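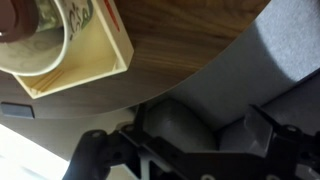 Water and Limescale

Frequently asked questions

Is hard water bad for me?

No good reason to think so. The hardness is mostly dissolved calcium and magnesium, and you eat both every day. If someone at your door opens with a story about what hard water does to your insides, they are selling something, and the price usually comes out about an hour later. Anyone told by a doctor to watch a particular mineral or their salt should ask that doctor and ignore websites, this one included.

How do I find out how hard my water is?

Put your postcode into your water supplier's site. It costs nothing. You don't need the "free home water test" that comes with an appointment attached. I sat through one in Predstead where the salesman dripped soap solution into a tube, shook it and looked grave. All it showed was that the water was hard, and everyone in Predstead with a kettle knows that already.

Does the film on top of my tea mean the water is dirty?

It doesn't. Tea scum forms when calcium in the water meets stuff from the tea leaves. A squeeze of lemon stops most of it. So does filtering the water first, at rather more expense. I drink it scum and all, but I accept that visitors may feel differently.

Do magnetic descalers work?

I've been asked this more than anything else on the page, usually by people who have already bought one and would like me to say yes.

The claim is that a magnet clamped to the pipe changes the scale so that it doesn't stick. The calcium stays in the water, so no ordinary hardness test will show any difference, and the makers are quick to tell you that this is fine. Handy for them. Published trials on such devices are a mixed bag, and the ones that look promising tend to be done in conditions quite unlike a pipe under a sink.

I ran a Skedell clip-on unit for 19 months. It cost £184, and that was the mid-range model. The kettle furred up as it always had, the shower head clogged as it always had, and when I wrote to ask, I was told that my flow rate might be unsuitable. The flow rate wasn't mentioned on the box. 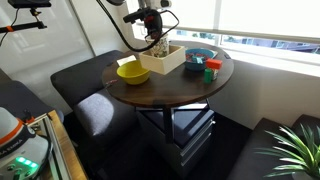
To be fair to them, one household proves very little either way. I had no second kitchen to compare it with, and I wasn't weighing the scale. But a product at that price ought to make a difference I can notice without scales in the first place.

My neighbour swears by his. Is he lying?

I doubt it. People who buy a descaler tend to start cleaning the kettle more often, wiping the taps and generally paying attention. Then the taps look better. Ask him what else changed that month.

What about a proper softener, the kind with salt?

These do work, in the sense that the calcium really is removed and swapped for sodium. Whether one is worth having is another matter. You need room for it, you need to keep buying salt, and you should keep a hard tap for drinking, above all if you make up baby formula or someone in the house is on a low-salt diet.

I'm wary of the savings tables in the brochures. They count shampoo, washing powder, new boilers you supposedly won't need and, in one case, towels. The Desmet leaflet had our household saving more on soap than I believe we spend on it. Ask for the yearly cost of salt and servicing in writing and do your own sums.

Are filter jugs any use?

For tea and for taste, yes, while the cartridge is fresh. Most of them take out some of the hardness and a fair bit of the chlorine smell. The trouble is how long "fresh" lasts. I used a Detora jug, which has a little light that tells you when to change the cartridge. As far as I can make out, the light is a timer. It came on after I'd been away for most of January and the jug had sat there doing nothing.

Very hard water wears out a cartridge sooner than the packet suggests. If scum comes back on the tea, it has had enough, whatever the light says.

What should I use to descale a kettle?

Citric acid, sold cheaply as powder. Two teaspoons in a half-full kettle of warm water, leave it until the fizzing stops, pour away, rinse well. Check the kettle's instructions first, as some makers are fussy. White vinegar works too and makes the kitchen smell like a chip shop.

Branded descalers are very often citric acid or a close relation, with a picture of a sparkling element on the front. Read the back. And please don't mix any of it with bleach, which gives off a poisonous gas.

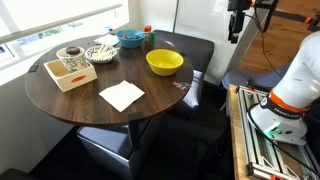

Don't use acid of any sort on marble or limestone, either. Limescale and limestone are much the same stuff and the acid can't tell them apart. I have a worktop with a dull ring on it that I would rather not discuss further.

Is it true that scale on the element doubles my electricity bill?

I have never seen a decent source for that. A kettle has its element in the water or just under it, so nearly all the heat ends up where you want it, scale or no scale. A furred kettle may be slower and may fail sooner. Hot water cylinders and boilers are a better argument, but even there the figures quoted in adverts seem to come from other adverts.

How often should I descale?

When you can see it. In our area I do it every 8 weeks or so, and less often when I forget. Coffee machines are fussier and should follow the manual.

Geert Koster wrote in to say that he leaves a marble in his kettle and never descales. Does that work?

Mr Koster's idea is that the scale gathers on the marble. Some will, I suppose. The rest will gather on the kettle, which is a good deal bigger than the marble. He has promised to send a photo of the inside and I'm still waiting for it.

Do you take money from any of these firms?

No. Skedell did offer me a replacement unit — the larger one, for larger flow rates — if I'd "revisit" my comments. I asked whether I could test it against an empty plastic case of the same size and haven't had a reply. If one arrives, I'll add it to the answer on magnets.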